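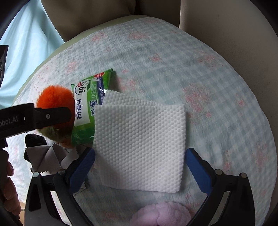
The fault that cost Stodex most of a winter was a clock. The company, based in Pasovville, collects training data for household robots by having people do small chores with hand-held grippers, two at a time, one per hand. The objects are ordinary: a folded paper towel with a dotted texture, a packet of wet wipes, a plush with an orange pom-pom. An operator closes the blue fingers on one of them, moves it, and lets go. The tool records what it sees and how wide the fingers are open. Those two streams have to match in time, and for 340 sessions they did not.

Catalina Ojeda, who runs data quality, found the problem in a routine replay. On screen the fingers were wide open. The width reading said they were shut.

"I assumed I had loaded the wrong file," she said. "I loaded it again and got the same thing."

The gap was 86 milliseconds at the start of a session and grew from there. A firmware update had changed how the tool kept time after a battery swap. Any tool that stayed on its first battery was fine. Any tool that got a fresh one started to drift, and no warning light came on. The file checks looked for missing frames, and no frames were missing.

A robot trained on that data learned to close late. Fermín Henríquez ran the arm tests at Berkari, the lab that received the first batch. Soft things hid the error, he said, because cloth gives and a late grip still catches some of it. Packets and sponges were worse. The arm pushed them across the bed and closed on air. On one run it started to lift before the grip was finished, dropped a glass jar, and the test cell was shut down until the glass was cleared. No one was inside the fence.

Berkari first blamed its own controller and spent 30 days on it. Ivan Dmytriv, the firmware engineer at Stodex, said that was the part he regretted.

"They were taking a good machine apart over our mistake," he said. "We should have told them we had changed the clock code. It was one line in a list of changes and we never sent the list."

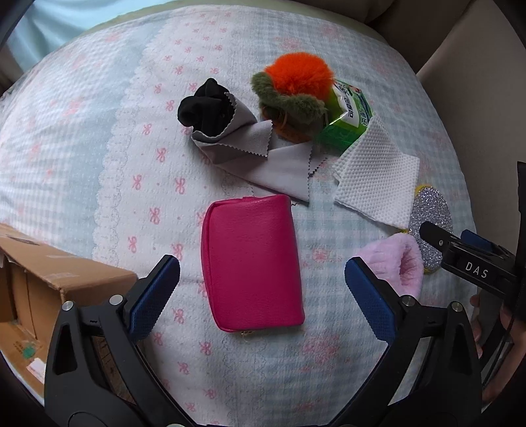 Can recordings with a drifting clock be repaired? Some can, if the fingers open and close often enough to line the two streams up again, but sessions with long pauses usually have to be thrown out.

Stodex recovered a little over half. The rest will be recorded again in March. Operators now squeeze the fingers fully shut twice at the start and end of each session, and after every battery swap, so the drift can be measured. The old firmware is back on all the tools.

Henríquez has asked for the change lists. He gets them now, he said, and he reads them.

Last updated: Feb 21, 2019

Magazine > Robotics > Faults and Fixes

Comments

Uldis Vaher: We had the same thing on a packing line at Hamdan. Ours was a loose cable though. Took forever to find.

Sadao Chiba: Did the operators notice anything odd on their end? The article doesn't say.

Uldis Vaher: I doubt it. The tool would feel the same in your hand either way.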